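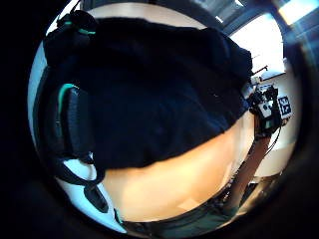 Navy long-sleeved top gets marks and small fabric balls where a padded strap rubs. How to prevent?

Asked by Deninier, 24th February

Hello, I hope this is the correct category. If not, please move it.

I have a dark navy top with long sleeves which I wear to work almost every day in the cold months. I have the same top two times, bought together. Over it I must wear a padded black strap for many hours, and the strap goes over the cloth near the shoulder and the side. After some weeks I see two problems on the top.

First, where the strap lies, the cloth becomes gray and there are small balls of fiber on it. The rest of the top still looks new. Second, there are pale lines at the edge of the strap, and they do not disappear in the wash. I think it is maybe dried sweat, but it could be also that the color is going away. I can not tell the difference.

I wash at the normal program, with the powder that was on sale, and then it goes in the dryer with the towels. The strap itself I have never washed. The label inside the top is too faded to read, so I don't know the fiber. It is soft and a little stretchy, and it makes many folds near the end of the sleeve when I bend the arm.

My questions:
Can the gray area be repaired?
How do I wash the top so the second one does not get the same?
Should I wash the strap, and how, if it can not be taken apart completely?

I can not change the strap to another one, please do not suggest this. Thank you in advance.

209 people found this question useful

Answer 1, by Boden (marked as best answer)

You have probably three things together, so I will go one by one.

The small balls are pilling. It comes from rubbing, and the strap is rubbing all day. You can remove them with a fabric shaver. Put the top flat on a table, pull the cloth smooth with one hand, and go lightly. Don't press, particularly on a stretchy knit, or you will make a hole. I made a hole in my first one. After shaving, a big part of the gray look is often gone, as the fuzz catches the light and looks paler than the cloth under it.

For the pale lines, do this test before you buy anything. Wet a white cloth with lukewarm water and dab on the line for a minute, then let it dry by itself. If the line becomes weaker or moves to another place, it is salt or leftover powder. If nothing changes at all, it is more likely lost dye, and washing will not bring it back. There are dyes for this, but first you need to know the fiber, because a dye for cotton does almost nothing on polyester.

For salt or powder: soak the top in cool water with up to 9 spoons of white vinegar in a full wash basin, for half an hour, then rinse very well. Never mix the vinegar with bleach, this makes a dangerous gas.

For the second top:
Turn it inside out before washing.
Cold water, gentle program, liquid detergent. Powder does not always dissolve in cold water and it leaves exactly such lines on navy.
Not with towels. Towels are rough and they give lint.
Leave the dryer. Hang it inside out, away from direct sun.

And yes, clean the strap! Sweat and skin oil collect in the padding and then go back into your clean top each morning. If you can not put it in water, use a soft brush with a little dish soap and lukewarm water. Brush along the padding, wipe with a damp cloth until no more foam comes, and press with a dry towel. Let it dry the whole night. If the strap has a buckle, open it first, the dirt sits behind it. If something electrical is attached to the strap, take it off before, or stay far from that part.

Also look at the edge of the strap. If there is a trim, run a finger over it. A rough stitch there can be the whole reason for your lines -- I had one with a hard thread end, and after I cut it the marks stopped.

Answer 2, by Gidero

just put it in the freezer overnight, it kills everything and the color stays

Comment by Boden: The freezer does not remove sweat salt or pilling. It does no harm, but it will not help with this problem.

Answer 3, by Chávez

I agree with most of the first answer, and I want to add one thing about wearing.

If you have two tops, change them every day and do not wear one until it is finished. And put a thin layer between the strap and the top. I cut a piece from an old smooth lining, folded it around the padding like a tube and closed it with 6 snaps. When it is dirty I open the snaps and wash only the tube. It is not beautiful but under the arm it is not visible.

About the dryer I do not fully agree. On low heat, inside out and in a mesh bag, my dark tops were fine for years. But high heat with towels, no, there I agree.

Comment by Deninier: Thank you to all. I did the test with the white cloth. On the side the line became much weaker, near the shoulder it stayed the same, so I think I have both kinds. The water from the strap was brown and I was a little ashamed. I will try the tube also. Chávez, did you sew the snaps or press them?

Comment by Chávez: Pressed, with the small hand tool. Sewn ones came off after the second wash.

This page was viewed 364 times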